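Unit 34 – Household Linen: Folding Large Blankets
Drelby Community Skills, Session Notes

Find the two top corners first and hold them apart. Bring them together so the patterned side faces out and the plain side is enclosed. Run a hand down the folded edge before making the second fold – a twist left in at this point stays in.

Fold in thirds if the shelf is narrow. Blankets for the Hellholm cupboards go in with the fold facing the door.

A plain reverse in grey or another solid colour makes it easy to tell which side is which.
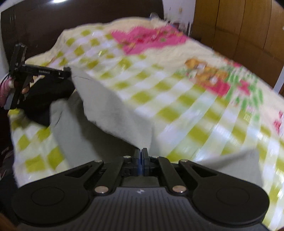 One reader from Ghumman wrote in that she folds hers on the bed, as her arms are too short for a queen size, and gets the same result.

Practice: fold, shake out and refold before February.

Related notes
Fitted Sheets
Storing Woollens
Towels for the Namum Shelf

Contact Drelby Community Skills, ext. 2881 | Back to top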